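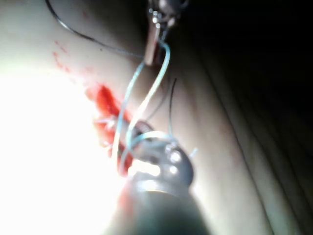
Service charge on a strata retail unit – floor area or share value?

Posted in Commercial Property, Buying and Owning

I am under offer on a ground-floor shop unit in Destora, the mixed-use block going up next to the Rarnon bus interchange. The sales sheet lists 718 square feet of strata area. The floor plan I received afterward shows a usable area noticeably smaller than that, and the agent says the difference is "void and ledge."

The monthly maintenance estimate is based on share value, and the shop has been given a higher share value than the two-bedroom apartments upstairs, which are larger. Is that normal? And can I ask for the charge to be worked out on usable area instead? Completion is planned for May.

rarnon_buyer

Yes, it is normal. Shops nearly always carry a heavier share value per square foot than homes in the same development. They bring more foot traffic, more trash and more wear on the loading bay. You can't negotiate it. The schedule is filed before the units go on sale and it applies to every owner.

What you can check is whether the retail part has its own sub-account. If it does, you should not be paying for the pool and gym. Ask for the draft budget, split by residential and retail. The developer will have one.

jin_leasing

I own a unit in Zarnent, similar layout, 67 shops under the apartments. A few points from going through the same paperwork.

Strata area and usable area are two separate figures. Strata area can include the air-conditioner ledge, the void above a high ceiling and sometimes a strip in front of the shopfront. You pay for all of it in the price. When you compare with other listings, divide the price by usable area, or the high-ceiling units look cheaper than they are.

Charges follow share value only – neither area figure enters the formula once the schedule is set. My own bill went up 2 times after handover, both times when the cleaning contract was renewed.

Check also what trades the unit is approved for. Exhaust duct, grease trap and floor drain have to be on the plan if you want a food tenant. Adding them later needs consent from the other owners and in our block it was refused. Have your lawyer get the approved-use letter before you exercise the option.

unit_b1_owner

nvm the gym thing, ask if parking is included too. mine wasn't

shophouse88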